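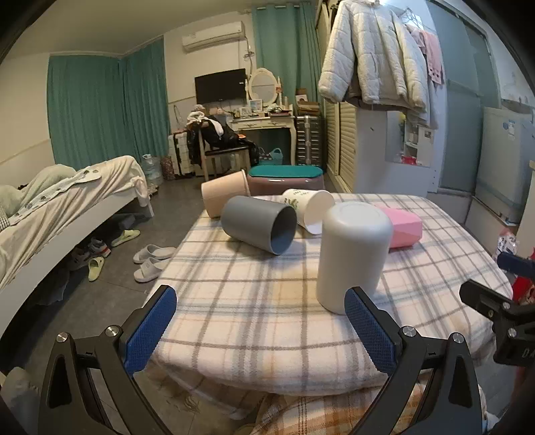 Garra manual com almofadas azuis diante de recipientes sobre mesa forrada, em um quarto mobiliado.

Munasinghe fecha plano de compra de garras manuais e adia braço fixo

A Munasinghe definiu a lista de equipamentos para a próxima etapa do seu programa de coleta de demonstrações de manipulação em ambientes domésticos. O plano prevê a aquisição de sete pares de garras manuais instrumentadas, modelo Vustach, fornecidas pela Andcombe, e adia para o ciclo seguinte a compra de um braço fixo que constava da proposta inicial. O pedido deve ser emitido em abril.

A decisão partiu de uma revisão conduzida por Fathima Bhuiyan, responsável pelo planejamento de equipamentos. O documento interno compara o custo por hora útil de gravação nas duas configurações e conclui que o braço fixo exigiria base aterrada, fonte dedicada e área livre ao redor da mesa, condições que boa parte dos imóveis disponíveis não atende. As garras manuais entram em uma mala de transporte e podem ser usadas em cômodos com circulação estreita.

"O braço fixo continua no plano. O que mudou foi a ordem de desembolso", afirma Bhuiyan. Segundo ela, a verba reservada ao braço foi remanejada para peças de reposição e armazenamento, itens subdimensionados no orçamento anterior.

O desgaste das almofadas de contato foi o ponto mais discutido. A superfície quadriculada perde relevo com o uso e, a partir de certo ponto, recipientes lisos e cilíndricos começam a girar entre os dedos durante a elevação. A equipe de manutenção, chefiada por Mitali Munshi, adotou um limite de 300 horas de operação por jogo de almofadas, com inspeção visual ao fim de cada turno. Na etapa passada não havia limite formal, e a troca dependia do relato do operador.

Munshi pediu também a padronização dos pinos de articulação. Lotes diferentes chegaram com folgas diferentes, e parte das garras precisou ser recalibrada depois de transportada. A Andcombe aceitou incluir no contrato a entrega de pinos de um mesmo lote por pedido e um gabarito para conferir a abertura máxima. O gabarito não estava no catálogo e será cobrado à parte. 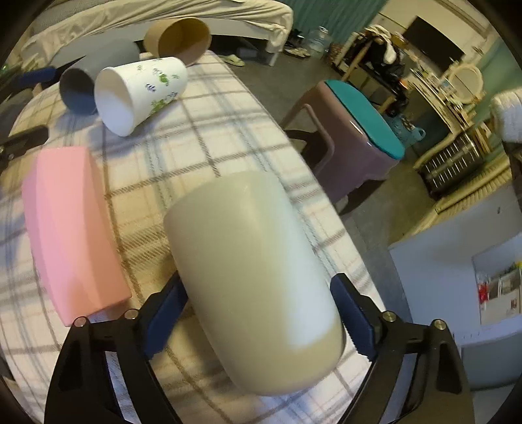 A lista de objetos recebeu rubrica própria. Até aqui, copos, potes e lixeiras pequenas eram comprados pelos operadores e reembolsados, o que dificultava repetir uma mesma tarefa em outro endereço. O novo plano cria um conjunto padrão por equipe, com recipientes de diâmetros e acabamentos variados: superfície brilhante, fosca, facetada e papel. Itens de papel são tratados como consumo e repostos por caixa; os demais entram no inventário com etiqueta na base.

Vasanthi Debnath, que coordena as sessões, defendeu que o conjunto inclua objetos mais largos que a faixa confortável da garra. "Se todos os objetos cabem com folga, o operador aprende um gesto só e repete. Precisamos de pegas pela borda, pela lateral, e de casos em que a abordagem tem de ser refeita", diz. Ficou acertado que o recipiente maior de cada conjunto será escolhido por diâmetro medido, e o valor nominal do fabricante deixa de valer como referência.

Toalhas de mesa também foram incluídas. O tecido altera o atrito na base do objeto e pode ser arrastado quando os dedos tocam a superfície, comportamento que a Munasinghe quer manter nos registros. As estampas serão alternadas entre endereços. A rubrica é pequena, mas o setor financeiro pediu que fosse separada da verba de limpeza, onde vinha sendo lançada.

O cronograma prevê entrega em duas remessas. A primeira vai para a unidade de Ulano, que concentra o treinamento de operadores e fará o ensaio de aceitação. O roteiro do ensaio cobre abertura e fechamento repetidos sem carga, pega de cilindro deitado, sincronização entre as câmeras da garra esquerda e da direita e autonomia de bateria em gravação contínua. A segunda remessa só é liberada depois de assinado o relatório dessa fase.

Farzana Begum, da área de compras, informa que o contrato retém parte do pagamento até o fim do ensaio. A Andcombe havia proposto pagamento integral contra entrega, com desconto. A oferta foi recusada porque, na compra anterior, defeitos de conector apareceram semanas depois do recebimento e a substituição levou mais tempo que o previsto. O prazo de troca agora está escrito em cláusula — antes constava apenas de correspondência.

No armazenamento, a estimativa foi refeita com base no volume bruto por sessão. O plano reserva cerca de 80 por cento da capacidade contratada para gravações e deixa o restante para cópias intermediárias e arquivos de calibração. A transferência continuará sendo feita por disco ao fim do dia, já que a conexão dos imóveis varia demais para envio direto. Discos de reserva foram comprados com verba da etapa em curso e não aparecem no total do pedido.

Dois pontos seguem em aberto. O primeiro é o seguro de transporte, cuja cotação depende da classificação das garras como ferramenta ou como equipamento eletrônico. O segundo é a compra de suportes de descanso para os intervalos entre tarefas. Operadores relataram fadiga de punho em sessões longas, e Farzana Dewan, da equipe de campo, testa um apoio de bancada cedido pela Andcombe. O resultado será anexado ao pedido caso fique pronto antes da emissão; de outro modo, os suportes passam para uma ordem complementar.

A especificação do braço fixo será reaberta após o ensaio em Ulano. Bhuiyan adianta que alcance e carga útil devem ser revistos com os dados das novas sessões, e que a base móvel, descartada na primeira versão por causa do peso, voltará à comparação. Fornecedores interessados em apresentar proposta para esse item podem solicitar o caderno técnico ao setor de compras da Munasinghe. As visitas à unidade de treinamento ocorrem aos sábados pela manhã, com agendamento.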